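Nivum Opens Textile Care Service for Households in Nulthorpe

NULTHORPE – Nivum, the nonprofit housing services provider, will open a textile care and lending service for households in March. The service, to be known as the Tetix Linen Library, will lend bed linens, blankets and towels to residents who are setting up a home, caring for a family member or recovering from a loss of belongings. It will operate from the ground floor of the former Engelhardt department store on Market Street.

The Linen Library follows a trial that ran for 8 months at Nivum's family housing office. During that period, requests for bedding were received from almost every part of the town, including neighborhoods where the organization had not previously worked. Many requests came from grandparents who had taken in children at short notice and from tenants moving out of furnished rooms.

"A family can be given the keys to an apartment and still have nothing to sleep on that night," said Arne Kramer, director of household services at Nivum. "Beds are often donated. Sheets that fit them and have been properly laundered are much harder to come by. We want people to be able to choose something they like, take it home the same afternoon and keep it for as long as they need."

Residents may borrow up to 5 complete bedding sets at a time. Each set consists of a fitted sheet, a flat sheet and pillowcases in matching or coordinated fabric. Plain and printed linens will be offered, along with waterproof mattress covers and lightweight blankets. There is no borrowing fee, and no proof of income is required.
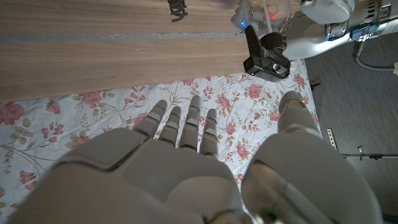 Loans will be made for 13 weeks and may be renewed in person or by telephone. Returned items will be washed, inspected and repaired on the premises before they are placed back on the shelves. Linens that can no longer be lent will be cut down for crib sheets, pillowcases or cleaning cloths.

The repair room will also be open to the public. Sewing machines, irons and a cutting table will be available by appointment, and staff will offer instruction in hemming, replacing elastic and mending small tears. Participants are asked to bring items that have already been washed.

The building has required considerable preparation. The old stockroom has been fitted with ventilation and new drains for the laundry, and the original display cabinets have been restored for use as open shelving. A step-free entrance has been added on the courtyard side. The Engelhardt name above the Market Street doors has been retained at the request of neighboring shopkeepers.

"Many people in Nulthorpe bought their first set of sheets in this building," Mr. Kramer said. "We are pleased that it will be used for something close to its old purpose – and that the cabinets are staying where they were."

Donations of clean cotton and cotton-blend bedding in all standard sizes will be accepted at the courtyard entrance until 2 p.m. on days when the building is open. Comforters, feather pillows and electric blankets cannot be accepted. Donors with large quantities of linen, including hotels and guesthouses, are asked to contact the Nivum household services office in advance to arrange collection.

Registration for borrowers will be available at the service desk from the opening day. Residents who are unable to visit may name a relative, neighbor or caseworker to collect items for them.

About Nivum
Nivum provides housing advice, furniture assistance and home support to residents of Nulthorpe and the surrounding area. Media inquiries should be addressed to the household services office.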